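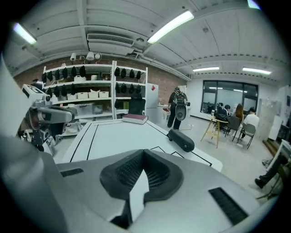 What belongs on a shared work surface at the end of a session?

Only the things that are still in use, and those go inside the taped outline or right up against its edge. Everything else goes to the shelves or back into a bag.

This gallery covers the Lirneck workroom after the August rearrangement. Valbona Babić planned the layout and kept the spending under 310 dollars, most of it on bins and black tape. The shelving came over from the old Velus office at no charge, apart from the van.

**Shelving wall.** The tall white unit stands against the red brick in two sections. White bins sit side by side on a middle shelf on the left, with a translucent box below them for things people need to find without opening a lid. The small white lamps live on top.

**Far end.** The refrigerator is to the right of the shelving, with the small white cart next to it. Please keep the cart there - it used to drift around the room and end up in front of the window.

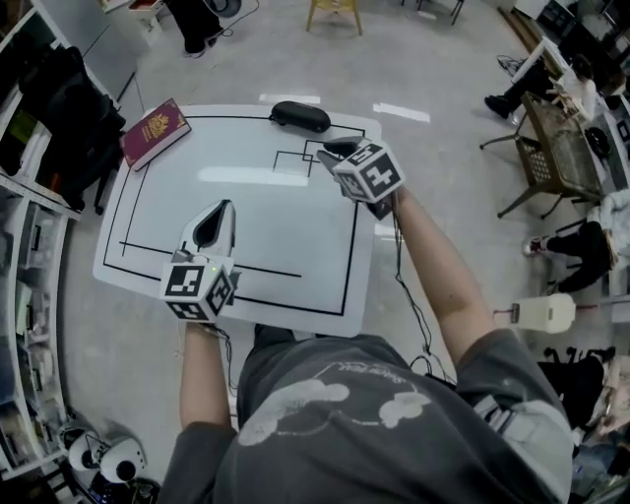

Small personal items are what we lose most often. Keys, glasses and papers get put down on the nearest flat thing and are still there the next morning, and last year the lost property box at Lirneck reached 69 items before we cleared it out. The taped boards help a little, as the black lines make it easy to see what has been set down and where. On the white board on the floor, a burgundy booklet with a gold emblem is at the upper-left corner and a black glasses case is at the top edge. Both are the size of thing that should have a bin of its own, and the clear ones on the white shelving are the right kind. Bags can hang from the shelving too, like the black backpack does.

Still to do: labels for the clear bins, and a second roll of tape for the boards where the lines lift at the corners. The Nasrallah catalog has a wider tape that we want to try first. Spare bins are in the Curnetti carton in the hallway.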